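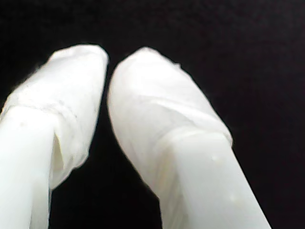

Tasting Room Hosts and Tasting Night Crew - Cavine, Loststead

Cavine is looking for 4 new people to join us behind the bar and on the floor, starting in September. We're a tasting bar in Loststead with a long counter, a small kitchen and a back shelf that currently runs to 457 bottles. Most of it is rum and agave, with a growing corner of brandy that we're a little obsessed with at the moment.

We opened with one tasting a month and a borrowed set of glasses. Now we run seven a month, plus private bookings, and we've started a members' night called Dramani that sells out most times we put it on. So we need more hands, and more people who light up when a guest says "I don't really like rum" and then stays for two hours!

What you'll be doing

On regular nights you'll look after guests at the counter and the tables, pour flights, make drinks from a short list of classics and help people find something they'll enjoy at a price they're happy with. On tasting nights you'll set up the room, pour for up to 30 guests and, once you feel ready, lead a tasting of your own. Some of our best evenings have come from staff ideas (the pineapple night, the all-island night, the one with only unaged spirits), and we'd love to hear yours.

There's ordinary bar work too: polishing glassware, stocking, cutting fruit, counting bottles at close. We share it out evenly and the music stays on while we do it.

Who we'd like to meet

You don't need a certificate or a big name on your resume. Two of the roles are for people with at least a year behind a bar or on a restaurant floor. The other two are open to complete beginners who are curious and friendly and can carry a tray through a busy room. You do need to be of legal age to serve alcohol and able to work until 1 a.m. at least two nights a week.

A good palate helps but it can be learned. We care more about how you talk to people. If you can explain what a pot still does without making anyone feel silly for asking, we want to talk to you. A second language is a real plus, as we get plenty of visitors in the fall.

Hours and pay

Shifts run from 4 p.m. to close, with a staff meal at 5 before the doors open. The experienced roles are full time and the beginner roles are part time, 20 to 25 hours a week. Pay is hourly and depends on experience, tips are pooled and split by hours worked, and you'll see the full pay range before we meet.

Everybody gets paid training in the first month, including a day at Urno, the small distillery that makes our house rum. You'll see the whole process from molasses to barrel and come home smelling of it. After that there's a staff tasting every other week, always on the clock - spitting is encouraged and water is provided.

How to apply

Send us a resume and a few lines about a drink you remember well. It can be a cocktail, a coffee, a lemonade from a roadside stand, whatever comes to mind. No cover letter, please. You can email us through the contact page or drop an envelope at the bar any time after 3 p.m.

We'll reply to everyone who writes. First chats take half an hour and happen at the bar before opening, and if we both like the sound of it, we'll invite you to a paid trial shift.

If you'd rather try things out first, we also need extra pourers for our open house in September, when we put 100 bottles on the counter and let people wander. It's one evening, paid at the same hourly rate and great fun. Write "open house" in the subject line and tell us whether you've poured before.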